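House rules, revised again

Version 2 of the good practice sheet for household work is now on the Dolden intranet, replacing the one from April that everybody signed and a few people read. The new one is shorter. The laundry section got most of the attention, as laundry tends to.

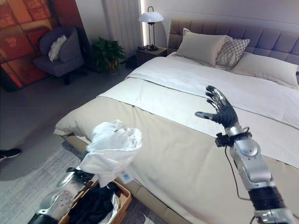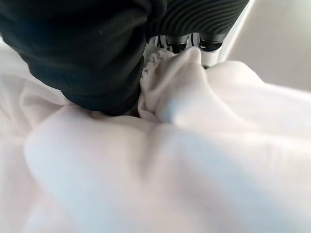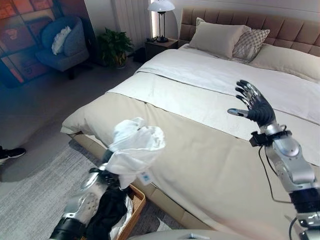

White cloth, in the grip.

The main changes: the free hand stays open and in view while the other one is carrying. Anyone in the room keeps to the side, shoes on, well outside the reach of both arms. Stop after 100 garments and check the fingers for lint and snags, then write it down — on the form, please, and not on the back of the form. Cables at the wrist get looked at before each session.

Nishimura wanted a limit of 400 garments and Plokcombe wanted a meeting about it. We went with the lower number and skipped the meeting. Comments on the draft go to the Jevard mailbox, which does get read — eventually.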